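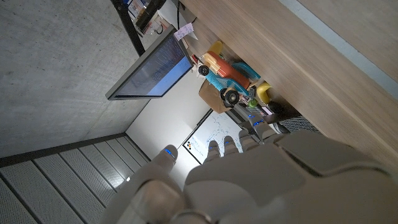 White and gray hand by the wooden tabletop

Subject: Re: [greenhall] Solar numbers and the water heater question
From: Coralie Ngata

Hi all,

Sorry for the slow answer, Monday got away from me. Lahcen wrote:

> Does anyone have the June figures for the Mandard roof yet? I'm trying
> to work out if it makes sense to move the water heater over to the
> daytime before we talk to Nindska about a battery. Also, is the
> heater still on the old night timer? I thought we changed that, but
> the bill says otherwise.
>
> Lahcen

Yes to the figures! The panels made 571 kWh in June and we used 241 of that in the building. All the rest went out to the grid for what I would call pocket change. I knew we were giving a lot away but I hadn't sat down and looked at it month by month, and it's a bit painful (I'd been telling everybody how well we were doing).

And yes, the heater is still on the night timer. Tipene did change it in the spring, but then we had the power cut and it went right back to its old setting. It's the gray dial behind the coats, if you want to go look. I'd like to try running it from late morning until the middle of the afternoon and see what happens to the July numbers before we spend a cent on batteries. The tank holds its heat pretty well, so the early Tuesday crowd should still be able to wash up.
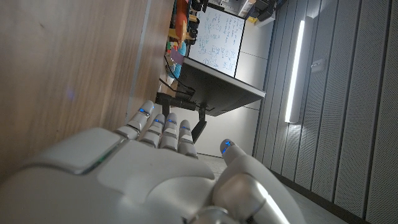 Fingertip lights on, slatted wall to the right

On the battery itself, I have 2 quotes in my inbox and they don't compare easily. Nindska's includes the installation and Wu's doesn't, and Wu also wants us to replace the inverter, which Mereana thinks is fine as it is. I'll put them side by side in one sheet and send it around. Please don't anyone sign anything yet, Lahcen, I'm looking at you :)

One more thing while I'm at it. The dishwasher in the Mandard kitchen has a delay button that hardly gets used. If you load it after an evening meeting, could you set it to start the next day around lunch? It's a small thing next to the heater, but I'd love to see that 241 go up.

Melina, do you still have the login for the meter page? Mine stopped working again and I had to read June off the little screen with a flashlight.

Coralie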